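Review: Wellach two-hand demonstration gripper set

Posted 1 December

We bought the Wellach set to record demonstrations for a pair of arms we already run. The job was office chores: picking up bottles, moving cups, pressing taps. Before this we drove the arms by remote control with a Briro leader rig, and I'll compare the two where it makes sense.

The set comes as two grippers, a cable for each and the recording software. You hold one gripper in each hand and do the task yourself while the fingers open and close under your control. The software turns the recording into a path the arms can follow. No arm has to be in the room while you record.

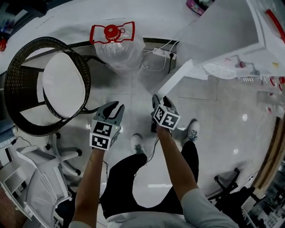 Skernier Robotics Club, Equipment Reviews

Setup took most of a morning. The hardware part is short. The long part is calibration, where each gripper has to be tracked by its marker cube and matched to the other one. The manual covers this in two pages and leaves out the order of the steps. Do the left gripper first. If you do the right one first, the software accepts it and then asks for it again.

The green light on the cube is small. In a bright room I had to turn my wrist to check it, and I lost a few recordings in November by starting too early. A beep would fix this.

The handles are comfortable for short work. After 20 minutes my forearms were tired, and I started to rest my elbows against my sides, and that showed up in the data as smaller, stiffer movements. We now change operators every 20 minutes. Someone with small hands found the grip too wide to close fully and had to squeeze with two fingers.

The cable is my main complaint. It hangs where you want to put your feet. For work at a table it doesn't matter much. For anything that involves walking up to a counter and turning around, you have to think about it the whole time, and a person who is thinking about a cable does not move naturally. We tried clipping it to a belt and it helped a little.
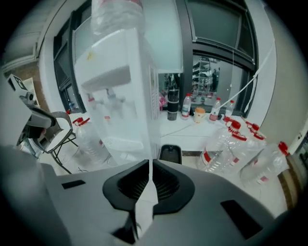

Speed is where the set beats the Briro rig. On a good afternoon we kept 71 recordings of a single pick-and-place task. With remote control we rarely got half that, because every grasp took a few tries and the operator had to judge depth from a screen. New people also learn faster with the Wellach. They need 5 practice runs and then their recordings are usable.

Remote control still has its place. With the leader rig you can only record what the arm can do, so everything plays back. With hand-held grippers it is easy to reach somewhere the arm can't, and up to 20 recordings in every 100 were thrown out for that reason. Low shelves and anything near the floor were the worst.

The finger pads hold smooth plastic well. They are less good on thin handles, where the object tends to swing. Achterberg sells a narrower finger that fits the same mount, and we have ordered a pair but not used them yet.

I would buy the set again for tabletop and counter work. If your tasks need force, such as lifting something heavy or pulling a stiff drawer, I would stay with remote control for now. Order a spare cable at the same time, as ours took three weeks to arrive.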